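Home | Diary | Projects | Older entries | About

05/11/2020

Rain all day. Got up late, did the reading for the materials module over toast, then logged in for project group at two. We are all still working from our own rooms, so the whole thing happens on a call with one person sharing their screen and the rest of us talking over each other.

The project is called Zeltelness, which was the name of the folder before it was the name of anything else. Flandell set the task for all the student teams in February, and it was meant to be done on the real arm in the lab. Now it is all in simulation. The arm has to tidy a desk: pick up a small item, move it clear of whatever is next to it, and put it down flat. We get 16 attempts on the final run and need eight good ones to pass the stage. I think we can do that. I did not think so last week.

Most of this afternoon went on the grip settings. The fingers close well enough on hard things, but the contact values we were given are too stiff for anything soft, and we have been changing them by hand. We started at 2000 and went down to 1000, which was better for the soft items and worse for everything else. We wrote both down and agreed to try somewhere between the two tomorrow. I also spent far too long on the lighting, which did not need doing today.

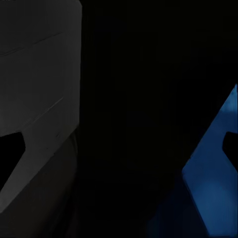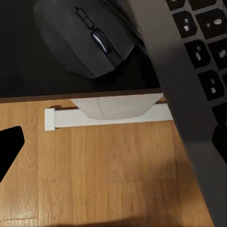

My own part is the layout of the desk, and I am fairly pleased with how it is coming on. I had it too bare at first and the feedback from Trelamura was that any team could tidy a bare desk, so I have been putting more on it. The mouse now sits very close to the laptop, with the napkin and the white bar just below the mat, and the arm has to work near all of that without knocking it. The napkin is the part I worry about. It is thin, it lies nearly flat, and the planner treats it as if it were part of the desk unless I give it a height of its own. I gave it one this evening, a very small one, and have not tested it properly yet.

We had a short disagreement about the laptop. Two of the group wanted it moved back to give the arm more room on that side. I wanted it left where it was — the task sheet says the desk should look like one in use, and mine has never had that much room on it. We left it for now. If the next batch goes badly I will move it and say no more.

The other team, Seixas, posted their scores after tea. They are ahead of us, though they are using a plainer desk and I am not sure that will be allowed.

Stopped at six. Soup, then washing up, then an hour on the write-up. I have the method section done apart from the paragraph on contact values, and there is no point doing that until we have settled on a number. Need to ask for the new task sheet, back up the layout file, and ring home before nine tomorrow.

3 comments | 2 shares

Previous entry | Next entry | Back to top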